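From: Martim Arruda
To: handheld-demos list
Subject: Re: Musdale cloth set, first batch, and should we go bigger

On the August call, the Trasar folks wrote in the notes:

> The first batch is in: 1136 folding demos, all collected with the hand-held
> grippers on a real bed. We think this shows the approach scales. Proposal is
> to keep the same setup, add more people, and have the Sampaio group train on
> everything as it comes in. No filtering for now. The model should be able to
> sort out good from bad once there's enough of it.

I've read this a few times and I still don't buy the last two sentences. I went through a good chunk of the batch before writing, so please don't take this as a complaint from someone who only looked at the totals.

What I like first. The grippers are the right call for cloth. You get two hands working at human speed, you get a wrist view from the tool itself, and you don't have to teach anyone to drive an arm. When both jaws have a decent pinch on the near edge, the data looks fine to me: 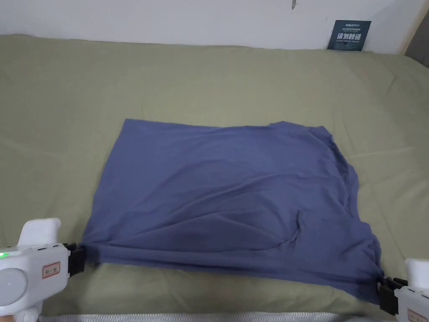 *Both corners of the near edge held, cloth flat on the sheet.*

If every demo had a stretch like that in it, I'd shut up and train. They don't. By my tally 709 of the 1136 have a clear two-corner grasp that I could find without hunting for it. The rest have one corner and a fistful of something, or a grasp so far into the folds that I can't say what the person meant to pick up. Maybe the person knew. The policy won't.

And "the model should be able to sort out good from bad" needs someone to tell me how. There's no reward in this data and no success label. Every demo goes in as a thing to copy. If a person grabs wrong, drops it and grabs again, we are teaching all of that with equal weight. I know the Dendosura people say recoveries are good to have, and I half agree, but a recovery is only useful if it ends somewhere better than it started. I'd want that checked by a human before it goes in.

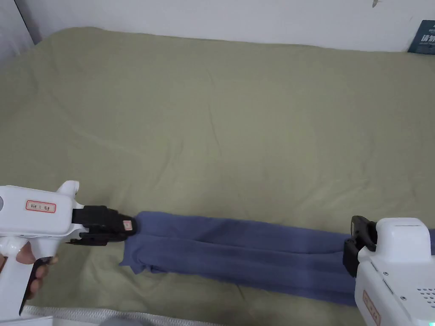

Second problem, and I raised this back when Musdale was one bed and a spreadsheet: we have no agreed end state. Folded in half counts for one collector. Another goes to thirds and smooths it. A third stops as soon as the thing is roughly a rectangle. Averaging over those gets you a robot that starts one fold and finishes a different one. The task sheet is 7 lines long and not one of them says what "done" looks like.

Third, variety. "A real bed" is better than a lab table, sure. It's still the same bed. Same wall behind it, same sheet under the cloth, and in much of what I opened the cloth is some kind of blue. I would bet lunch that a model trained on this learns the wall. Before anyone adds more people, I'd like to see one run on a different surface with a different color of cloth, even if it's only 60 demos. If the success rate falls through the floor, we'll have learned it cheaply.
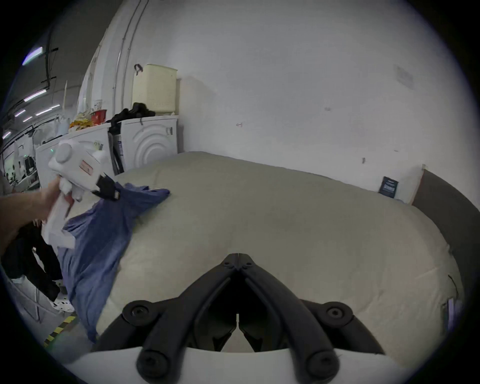 I'd also push back on the word "scales". More hours from the same corner of the same room is more of one thing. We did this with the drawer data and everybody was happy with the training curves until the test week, and then we spent a month arguing about whether the handle was too shiny. I don't want to do that again with shirts.

So, what I'd ask for before the next batch:

- Write down the end state for each garment type. One sentence each is OK.
- Have the collector mark each demo keep / redo / unsure right after finishing. It takes a second and they know better than we do.
- Hold out one surface and one cloth color that never get trained on.
- Log the idle time at the start and end, or trim it. I found demos where a gripper waves around for a good while before anyone touches the cloth, and I don't know what we expect a network to make of that.

I'm willing to write the keep/redo/unsure bit into the upload script if someone tells me who owns it now. I looked, and the last commit is mine, which can't be right.

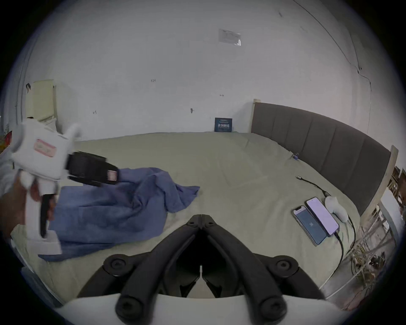

Trasar already answered me off list, and said I could pass it on: the idle time is real and they'll trim it, but they don't want collectors grading their own work, on the grounds that people will mark everything "keep" to get through the session. Fair worry. My answer is that we can spot-check the keeps, and even a lazy label beats no label.

They also said the held-out surface will have to wait until the second set of grippers is free. I'd rather wait for it than collect another thousand of these in the meantime, but I suspect I'm outvoted. If anyone has numbers showing that unfiltered works for cloth, send them and I'll read them.

Martim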